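Learning to wait for bread dough

Jul 5, 2024

I moved to Estumari in May and my first plan was to bake my own bread, like my aunt did at home.
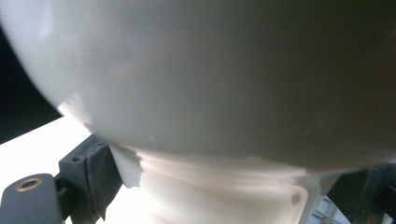 My neighbor told me that I was hurrying the dough, and that in this climate it needs a long night in the refrigerator. I did not believe it. At home we let it stand for 2 hours near the stove and then it goes in the oven, and the bread was always good. But my first loaves here were flat and sour, so I decided to listen.

Now I mix the flour from Gruketti with water and salt in the evening, and I fold it 2 times, with 30 minutes between. Then it sleeps until morning. Before baking I leave it on the counter for 10 minutes only. The crust became much better, and the inside has the big holes which I wanted so much!

I still have trouble with the rye. It sticks to my hands and to everything else, and I do not know if I should use less water or a different flour. The shop on the corner sells one called Jullesano, which is expensive, but next week I will buy a small bag and try it.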